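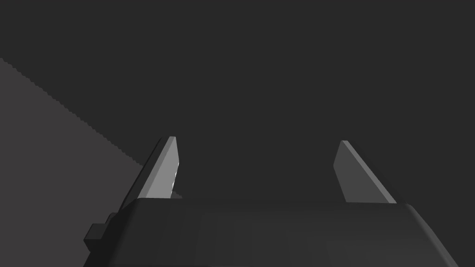
*Two-fingered gripper, open. Computer render.*

# Galelen Parish School Registers

Transcription of the pupil registers kept by the parish school in Galelen. The set has 1129 entries from 21 volumes. We worked from the bound originals in the Ellwood reading room.

Last update: January 17, 2020

## Files

- `pupils.csv` – one row for each entry
- `volumes.csv` – shelf mark, condition and missing pages
- `notes.md` – doubtful readings

## Columns in `pupils.csv`

| Column | Content |
|---|---|
| `entry_id` | volume and line |
| `surname` | as written, not corrected |
| `given_name` | as written |
| `birth_place` | as written |
| `birth_place_norm` | modern name, if we could find it |
| `left_school` | year, often empty |

## Known problems

Volume 13 has water damage and the right side of many pages can't be read. In these rows `left_school` is empty, and it does not mean that the pupil stayed.

The same child can appear twice when the family moved away and came back. We did not join such entries. Spelling of surnames changes from one teacher to another (Zudard is also written Sudard and Zudart), so please search with all forms.

The scans are at 300 dpi and are not in this repository. The second check of birth places is planned for February.

## Use

Free for research and family history. Please cite the volume and line – the row number may change between versions.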